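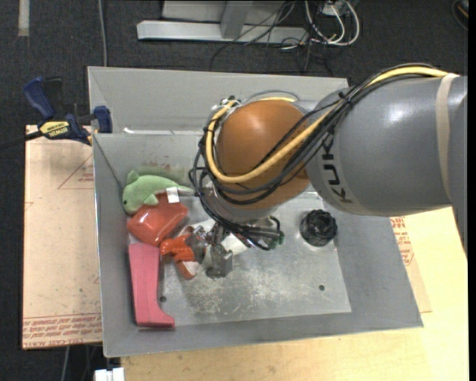
KUKA arm over an open metal bin

Reporting delay and the Prinatville pertussis counts

The county posted its pertussis numbers again last week, and the chart has the same shape it had in August. Cases climb, level off, and then drop sharply in the most recent bars. The local paper ran the drop as the headline both times. In August the drop filled in over the next few updates and became part of the climb. I expect the same thing to happen now, and I want to write down why before it does.

The chart plots cases by onset date, meaning the day the cough started. A case can't appear on the chart until a patient sees a doctor, the doctor orders a test, the lab runs it, the lab sends the result to the county, and someone at the county calls the patient to ask when the cough began. Pertussis starts out looking like a cold, so the first of those steps is slow. People wait. By the time the case gets its place on the chart, that place is well to the left of the right-hand edge. The last few bars are short because most of the people who belong in them haven't been tested yet.

None of this is new. Anyone who works with surveillance data knows that the right edge of an onset curve is incomplete. The usual fix is to keep every version of the file, work out how much each bar tends to grow between versions, and scale up the recent bars by that amount, with an interval around the result. The interval will be wide at the edge. It should be, given how little is known there.

The trouble in Prinatville is that the county doesn't keep the versions. The chart comes out of Padach, the case management system the county moved to a while back, and Padach overwrites the export each time it runs. I wrote to the health department to ask for the older files. Miyuki Furukawa, who handles their data requests, answered quickly and said the earlier exports are gone but the case records have a "date entered" field. She sent me an extract with onset date, date entered and test type, with no names or addresses. It has around 300 rows.

That field is nearly as good as the old files. You can rebuild what the chart would have shown on any past day by dropping every case entered after that day. I did this for the August update and got a curve with the same drop the paper reported. Then I ran the full extract through the same plot and the drop was gone.

There are 2 problems with the method. The first is that "date entered" is the day the record was created, and some records are created as suspected cases before the lab result comes back. The public chart shows confirmed cases only. So my rebuilt curves run slightly ahead of what the public would have seen, and the delay I measure is a bit too short. A "date confirmed" field would fix this. According to Furukawa the system stores one but the export template doesn't include it, and changing the template means a request to the vendor.

The second is that the delay isn't stable. When the school district sent its letter to parents, people began coming in earlier in their illness, and the gap between onset and entry shrank. A correction built on the older gap would overshoot for the period after the letter. I handled this by weighting recent entries more heavily, which helps, but it leaves fewer cases to estimate from and the intervals get wider again. I don't have a better answer for a county this size.

With both of those in mind, my corrected curve for the latest update is flat to slightly rising. The interval covers a small decline too. It does not cover the decline shown on the chart.

What I would like the county to do is modest. Gray out the most recent bars and put a line under the chart saying they are incomplete. Save a dated copy of each export – the file is tiny, about as large as a phone photo. Add the confirmation date to the template whenever the vendor gets to it. I sent these to the department and was told the graying is possible in the current chart tool and the rest is under discussion.

The script is plain R, under 200 lines, and I'll mail it to anyone who asks. It needs only the two date columns. I can't pass along the extract itself under the terms it was released to me, but the department will send the same one on request. Ask for the pertussis line list, onset and entry dates, all test types.

If you run it and get a different delay for the PCR cases, check how you treated the rows with a missing onset date. I dropped them. Filling them in with the test date makes the delay look much shorter than it is.

Filed under: Public Health, Data, Local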